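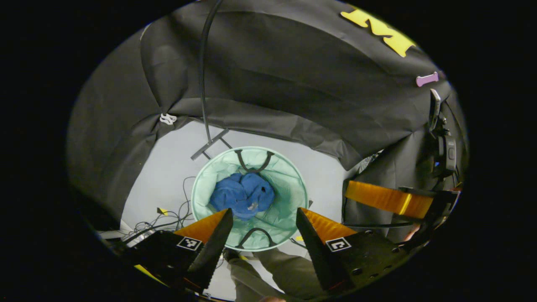 Keeping Laundry Under Control in a Small Home

Updated 16/08/2026

Sort before you carry. Darks, lights and towels each get their own bag or hamper, and the washing goes faster when nothing has to be picked through on the machine lid.

Mesh hampers let air through, so a damp washcloth is less likely to sour before wash day. Hang it over the tub for an hour first anyway. Wipe the rim and handles with dish soap and water when you change the sheets.

New blue or red cotton should go through cold water alone the first 2 times. Add no bleach. If the rinse water still shows color, give it another turn.

For musty towels, pour 300 ml of white vinegar into the drum, run a hot cycle, then run a second one with half the usual detergent. Skip fabric softener on towels altogether.

Check pockets. Zip zippers, unhook bras from everything else, and turn printed shirts inside out.

Black fabric picks up lint from whatever it's washed with. Wash it with other darks, shake each piece hard before drying, and clean the lint screen between loads. For black curtains and drapes that stay up all year, use a dry rubber glove and stroke downward.

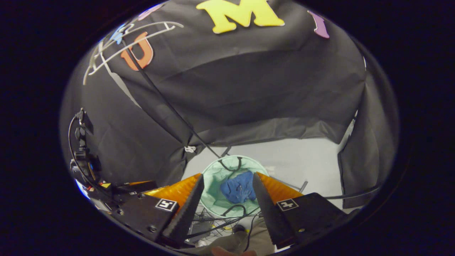 Moushumi Patwary writes that the glove works on her black curtains too, but only if the cloth is fully dry, and that she goes over the hems afterward with packing tape.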